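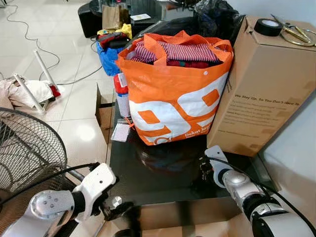 Clothes packed into an orange tote, with a black plastic bag underneath.

May 22, 2023
By the Marchuk Weekly desk

Agnes Fjeld answers the door with a seam ripper in her teeth. Busy week. She runs Stuvden, the clothing repair shop on the hill road in Flosness, and the spring pile has come in all at once.

"Everybody opens the closet in April," she says. "Then they find the moths."

She started with one machine and a card in the bakery window. That was 9 years ago. Zippers mostly, and hems for people who had bought pants a size too long and lived with it. Now its coats, school jackets, ski pants, a wedding dress every so often. The dresses scare her. "You get one go at silk. I make coffee first, then I don't drink it."

Prices are on a sheet by the register. A plain hem is 12 dollars, a coat zipper is 30. She has been told both are too low. Also too high, usually by the same customer. "A man told me he could get a new jacket for that. I said okay, get one. He was back the next winter with the same jacket."

What does she wish people knew? Long pause, she is threading something.

"Wash it first. Please. And bring it early, when the hole is small. A small hole is ten minutes. A big one, I have to find cloth that matches, and I may not have it."

Matching is the slow part. Fjeld keeps scraps in drawers by weight, not color, wich looks like chaos to a visitor. Wool near the window. Stretch fabric near the floor, where she hopes to forget about it. She hates stretch fabric.

Knits are another matter. She learned darning from a neighbor in Ustorach, over one long winter, and still uses the same wooden mushroom. Would she teach it? She does, evenings, 4 people at a time at the cutting table. "More than that and somebody gets an elbow." Beginners bring a sock they don't care about. Most want to do the favorite sweater right away and she won't let them.

Visible mending, the bright patch kind, she can take or leave. "On kids' knees, sure. My older customers want it gone. They want to hold it up to the light and not find me."

The phone goes. A bride. Fjeld puts down the coat, picks up a pencil, and waves us toward the door.

Stuvden is open afternoons. No drop-offs during class.

Last updated: 4:30 p.m.

Recent
Ustorach footbridge to get new railings
Flosness library extends evening hours
What to plant after the last frost
Letters: parking on the hill road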